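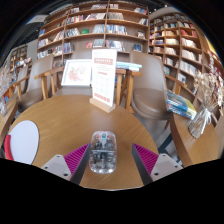

Cleaning a see-through mouse without wrecking it

Clear mice have come back into the shops, and I can see why people buy them. What the boxes don't mention is that a clear shell shows everything. On a black mouse, a smear of hand cream is a private matter. On a clear one you can read it from the next chair. I look after the tables in a small reading room, where the mice get passed from hand to hand all day, and I've tried most of the methods people recommend. Half of them are a waste of time and a few will do real damage.

What you need

Two soft cloths, the kind sold for glasses. A small bowl of lukewarm water with one drop of washing-up liquid in it. A few cotton buds. A wooden cocktail stick. A table with decent light, and something pale to put the mouse on if your tabletop is dark.

What you don't need is a kit. Clodagh Mac Giolla bought one from Prerow for the office next door and it contained two cloths, a brush that shed bristles and a bottle of what smelt very much like diluted washing-up liquid. The cloths were all right.

Before you start

Switch the mouse off underneath, or unplug it if it has a cable. Take the battery out if there is one you can get at. People skip this and then wonder why they've closed three windows and sent a half-written email.

Turn it over and look at the feet, the little smooth pads it slides on. If the mouse has been dragging, the feet are usually the reason, and no amount of polishing the top will help.

Step 1. Get the dry stuff off first

Wipe the whole shell with a dry cloth, lightly. Grit rubbed into clear plastic leaves fine scratches, and those are there for good. If there are crumbs along the seams, tip the mouse on its side and tap it against your palm. I don't use canned air. It can push fluff further in, and inside a clear mouse you'll be looking at that fluff for years.

Step 2. Run the stick round the seams

Draw the cocktail stick slowly along each join where muck has gathered. Keep it nearly flat and don't dig. What comes out is unpleasant, so have a tissue ready. Do not use a pin, whatever the videos say.

Step 3. Damp cloth, never wet

Dip a corner of the cloth in the soapy water and wring it until it won't give up another drop. Wipe from the front towards the heel. Go over it again with a clean damp corner to lift the soap, then dry it straight away with the second cloth. Water left to dry by itself leaves marks, particularly round the bottom edge, where light tends to catch.

For the feet and the underside, use a cotton bud, just damp. Keep it out of the sensor hole. If there's a hair in there, lift it out with a dry bud.

What about alcohol wipes?

I'd avoid them on clear plastic unless the maker says they're fine. Some plastics put up with them and some go cloudy or craze with tiny cracks, and you won't know which you've got until it's too late. Přemysl Štefanec swears he has used them daily with no harm done. His mouse is black, so I'm not sure how he'd know.

Toothpaste for scratches

I tried this on a dead mouse. It turned one visible scratch into a dull patch the size of a thumbprint. Leave scratches alone.

Taking it apart

Most guides get to this sooner or later. With a clear shell it's tempting, as you can see the parts you want to reach. But the screws are often hidden beneath the feet, the feet rarely stick down properly again, and the clips can snap. If dust on the inside bothers you that much, a clear mouse may not be for you.

Try it on the right surface

Test it on a plain mat before you decide something's wrong. A glossy or strongly patterned tabletop can make the pointer jump, and people blame the cleaning. Shobha Gounder brought one back to me as "ruined" and it worked perfectly once it was on a sheet of paper.

How often

When it looks grubby. I've seen schedules that call for a daily wipe, a weekly wipe and a monthly deep clean - for one mouse. Ours get done when someone complains, plus once in October before the busy months.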